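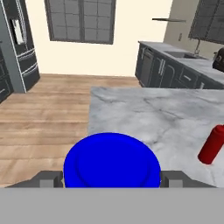
Kitchen Sim Kit for Clubs and Classes (Hestau Schools Range)

One download, one virtual kitchen, no washing-up

Product code 764. £119 per club per year, VAT on top, and the invoice will go to your finance office whether or not you remember to tell them it's coming.

The Kitchen Sim Kit is a simulated kitchen with a simulated arm in it, put together for after-school robotics clubs, sixth-form projects and anyone entering the Briltar Cup. Your students write the code, the arm attempts the chores, and the plates cost nothing to replace. We have priced real plates. We have also priced a real arm, and had to go for a walk.

What you get

The kitchen itself, with island, sink, fridge, window and a wooden floor that things can be dropped on all afternoon.
A two-fingered gripper your students can open, close and argue over.
A gripper view and a room view, both of which can be saved as stills for project folders.
330 starter layouts, from "one plate, nothing in the way" to a folder called Ubaldo, named after Ubaldo Pagano, who made it and has been asked to explain himself.
Teacher notes in plain English, printable, with the answers in a separate file that students find by week two.

Who it suits

We say ages 13 and up. A keen eleven-year-old will manage the block editor; a keen adult will want to skip it and then quietly come back to it. Groups of four work best on one machine. With five, somebody ends up doing the logo.

You need some patience with coordinates. Most beginners' first program sends the gripper confidently to a spot on the wrong side of the island, and the second sends it to the right spot at the wrong height. Kimie Kawaguchi wrote the first six lessons with this in mind, and lesson one is called "Where is up?"
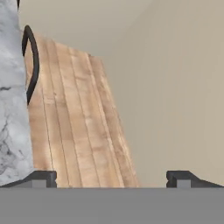
Reading time for the rest of this page: 4 minutes

The chopping board problem

Plates are friendly. They have a rim, they are the same all the way round, and a cautious pair of fingers will usually find something to close on. The wooden board is where clubs earn their biscuits. It has a black loop of a handle, it can end up leaning at an angle, and the marbled block gets in front of it when you look from the gripper. Students who have been told that the computer "knows where everything is" find this upsetting, and should.

Our notes suggest three sessions on the board. Felicidad Sarmiento's Wednesday club at Lultthorpe took seven and produced a very good poster on the subject. Their approach was to ignore the handle completely and go for the long edge, which we hadn't thought of and have since put in the notes with their names on it.

If your group is short of time, try this order:

Plate on the counter, gripper from above.
Plate picked up and tilted without letting go.
Bottle on its side (it rolls, we're sorry).
Board flat.
Board leaning.

Marking and evidence

Each run saves a log with the student's code, the start layout and where everything finished. Edileuza Barbosa, who teaches the evening class at Prasertsri and marks more of these than anyone alive, asked for a box where students write what they expected to happen before they press Run. We added it. The gap between that box and the log is most of the marking.

Stills can be dropped straight into a report. Please persuade students to use fewer than they want to. A page with one view of the arm over the worktop and a paragraph about wrist angles will score better than twelve pages of the same worktop. 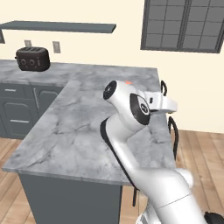 The paragraph about wrist angles does have to be written by the student, mind. We get asked.

Running it on school computers

The kit runs on Windows and Linux. It wants 8 GB of memory and will put up with less in the way a cat puts up with a bath. There's no need for a special graphics card at the low setting, which looks perfectly decent. On the high setting the marble is lovely and the older laptops in the trolley will sound like hairdryers.

Installation takes roughly half an hour for the first machine. You will need the admin password, so start being nice to your technician now. Once it's on, nothing needs the internet except the licence check at the start of each term.

Things it won't do

It won't simulate water. The tap is there to be avoided.
It won't open the fridge. A door pack is planned for October and will cost extra – we'd rather say so here than in the small print.
It won't make a messy program tidy.

What clubs have told us

"They argued for forty minutes about a plate that doesn't exist. Best session of the term." – Ivone Lins, lunchtime robotics

"Could the bottle roll a bit less?" – several schools, same answer each time

Ordering

Order by email with a purchase order number, or by card through the schools shop. Licences start on the day you install, so buying early for next term loses you nothing. Trial copies last 30 days and include the plate and bottle lessons, but not the board.

Page last updated March 4, 2021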